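Skerndale opens shared laundry room

SKERNDALE, September 18, 2022 - Residents of the Kermani building in Skerndale have a laundry room on the ground floor again, after going without one since a pipe leak closed the old room in August.

The new room has a wooden floor and a stacked washing machine with two round doors, one over the other. Both drums can be run at the same time. Building manager Zawadi Shemweta said 32 households have signed up to use it.

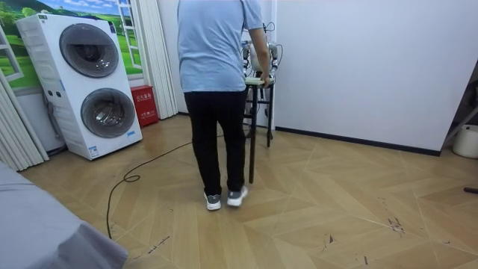
The stacked washer in the new laundry room, with a red fire extinguisher cabinet next to it.

A wash costs 2 dollars, paid by card, and bookings are made in slots through the front office. Each household can hold up to 5 slots a month. Anyone who needs more can ask for unused times on the day.

"People were carrying bags to Brelldale on the bus," Shemweta said. "That was a long way to go for clean sheets."

The room is open daily until 10 p.m. Residents are asked to leave the drum doors open after use - the old machines had trouble with mildew - and to report faults to the office.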